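The Little Pink Cake: A Gallery

October 20, 2019

Hello and welcome, and thank you for finding your way over to this page! If you came from the Burkley newsletter you already know that I have been going on about cakes for months now, and if you didn't, well, pull up a chair, because I am going to go on a bit more. My name is Larasati Lubis, and I run the Tondidham table, a small corner of the craft world where we set up one pretty thing at a time, light it, fuss over it and take far too many pictures. 

I have loved make-believe food since I was small enough to hide under my aunt's kitchen counter with a felt doughnut. There is something so cheerful about a cake that can sit on the shelf until February and look every bit as good as it did on the first day. You do have to dust it, and you do have to keep it away from hungry visitors, but you never have to find room for it in the refrigerator. Pink was my choice and I won't hear a word against it. My dear friend Syafiqah Simanjuntak wanted lemon and we went back and forth over it for two whole evenings, tea included. 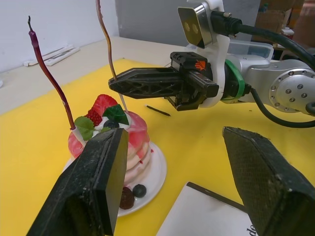 We did agree on the fruit, thank goodness. I have always felt that a cake with a bare top looks a little sad, as though it had been left out of the party, and so I like a good big strawberry to start with and then smaller things tucked in close to it, and a leaf or two so that the red has some green to lean on. Syafiqah taught me to leave a berry or two down on the plate as well. It makes the whole thing feel more relaxed, like somebody was still decorating and stopped to answer the phone.

Now, on to the candles. I must have looked at 14 kinds before I settled on the wavy ones, and I was very nearly talked into plain white. I am so glad I held out! A straight candle is a fine thing, but a curvy one gives you a bit of movement even before there is any fire, and on a small cake you want all the height and silliness you can get. If you order some, do check how they are packed. Mine came from Velto, and out of the 11 in the box, two were snapped clean through (they sent more, very kindly, with a note).

Then there is the matter of what to light them with. I am a match person through and through. I like the scratch and the smell, and I like that you have to pay attention, with no time to wander off and think about supper. Syafiqah says I'm living in the past.
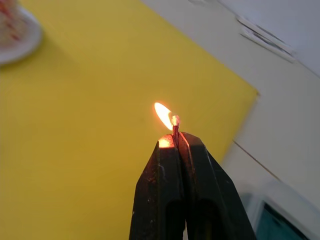
One thin match and its teardrop of a flame, leaning off to the left. Look at that orange glow just underneath!

I could have made a whole gallery of little flames, and I may yet, so consider yourselves warned. Meanwhile a few of you wrote in to ask about the yellow mat. It's nothing fancy at all, and I can't remember where we got it, but I wouldn't trade it. I tried the same setup on gray once and the cake looked like it was waiting for a bus. Yellow makes the pink sing, and it's kind to the cream too, which can go rather chilly-looking against a white table.
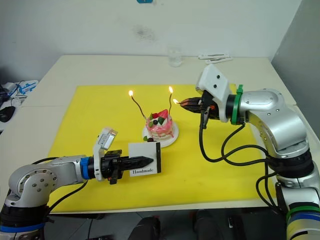
Both candles lit, and the "Handmade" card standing up in front, a bit to the left of the cake.

I'm fond of that card. It has a plain black border and simple lettering, and I like a sign that says one word and leaves it there. We had a longer one drafted at first, with a verse on it that I wrote myself, and Syafiqah very gently put it in a drawer. She was right, though it was a good verse.

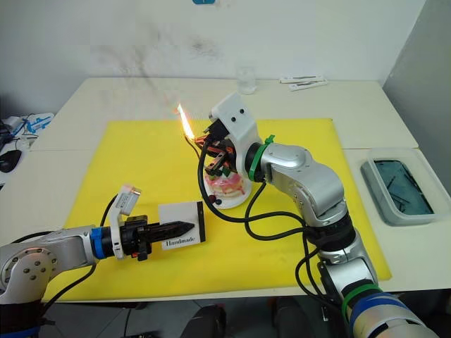
Lighters are a subject on which the two of us will never see eye to eye, and I suppose every friendship needs one of those. Syafiqah likes them for being quick and for keeping the fire a decent distance from your fingers, and I will grant her both points. I'll even admit that the flame over the cake is a handsome one, a tall thin tongue of yellow-orange, and that it shows up nicely with the pink and red icing below it. I still want my matches. Whichever side you come down on, please keep your sleeves rolled and your paper decorations well back, and have some water within reach.

The next table will be a tea tray, with five tiny tarts from the Sinaga pattern book if I can get the crusts to look right. Write and tell me what color you'd like for the filling. Syafiqah has already put in her vote for lemon.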